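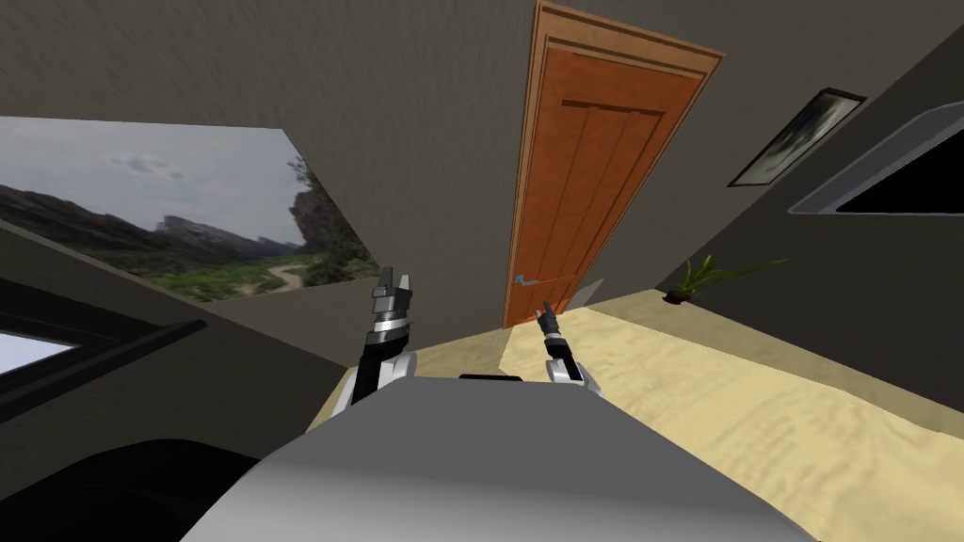 Door task in sim, both arms up in front of the door.

2023-08-02

Okay, door day again. I finally got the two-stage policy training on Troltgate without it falling over, so I'm writing this while I still remember which flags I changed.

Quick recap for whoever reads this after me: the old setup was one policy, start to finish, with a reward for door angle plus a little bonus for gripper distance to the lever. It learned to reach and then it mostly learned to hover. Lots of lovely hovering! The distance bonus was paying out every step and the angle term was paying nothing, so why would it ever touch the lever. I should have seen that in February when the drawer task did the same thing.

What's new: stage one only gets credit for the best distance so far, so sitting still near the lever earns zero. Stage two starts from states saved out of stage one (anything where a fingertip got inside the contact margin) and gets paid for lever rotation first, door angle second. Zdeňka's idea, the saved states. I was going to hand-write the start poses and she talked me out of it, thank goodness, because my hand-written ones would all have been way too clean.

Ran 2000 episodes on Rultport overnight with 4 seeds. Three look good and one is garbage. The garbage one goes straight at the door panel with the left gripper and pushes, and pushes, and never gets near the lever at all. I watched a bunch of rollouts and couldn't see anything odd in its start states, so my guess is it found the panel early and got stuck there. Going to rerun that seed with a contact penalty on the panel (small, I don't want it scared of the door) and see if it gets unstuck.

In the good seeds the lever goes down in almost 30 steps, then there's a funny pause, then the pull. The pause bugs me. Could be the handoff between stages, since the stage two value estimate is all over the place for the first few steps. Could also be the gripper slipping on the lever and catching again. I need to log fingertip force before I say anything more about it.

Left arm vs. right arm: we don't tell it which one to use. I like that, Zdeňka doesn't. She thinks we should fix the arm per episode and feed it in as an input so the plots are readable. Fair point, the plots are awful right now. The success curve for "either arm" hides the fact that one seed basically only ever uses one side. I'll add a per-arm breakdown first and then we can fight about it.

Room stuff. I left the decorations in, the landscape on the wall and the potted plant and so on, same textures as the last batch. I did try one short run with the wall and floor textures shuffled and it got worse, but I changed the learning rate in the same run like an idiot, so that tells us nothing. Redo it with only the textures changed.

Also, the Baláž logger is dropping the last episode of every batch. Small thing, but it throws the averages off a bit and it made me think I'd broken the reset. Patched on my branch, haven't merged it.

To do
rerun the bad seed, panel penalty on
fingertip force logging, both grippers
per-arm success plot
texture shuffle, old learning rate!!
ask Zdeňka where she put the stage one states, the folder on Rultport has 2 versions and the newer one looks smaller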